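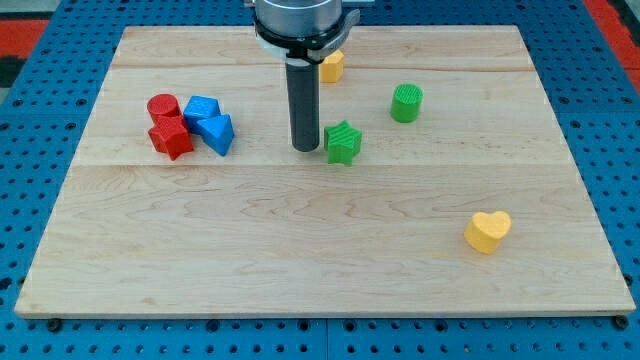

Dalia Sepp wrote in February that three narrators for one novel was two too many, and that listeners would lose track of who was speaking by chapter four. We took the point. The Lill audiobook now has a single reader.

Projects > Audio > Lill

2 min read

Progress to 2020-09-10

Recording of the first book is finished. Nuria Aguirre read all 23 chapters at the Sturkent studio and has gone back for pickups on the opening two. The files for the second book are with the editor -- they need a pass for breaths and page noise before proofing.

Spending stands at 700 of the 3000 granted. The studio invoice is still to come and will take up most of the rest.

The advance listener copy went to 290 library members in Namcombe. Comments so far are mostly on pace. The ghost chapters were found slow, and we have asked for those to be tightened by the editor, with no new recording.

Still open: cover art at the square size, and the Drumis contract for downloads. We expect to sign once the royalty clause is reworded.

Related
Lill: casting notes
Namcombe listener panel
Drumis download terms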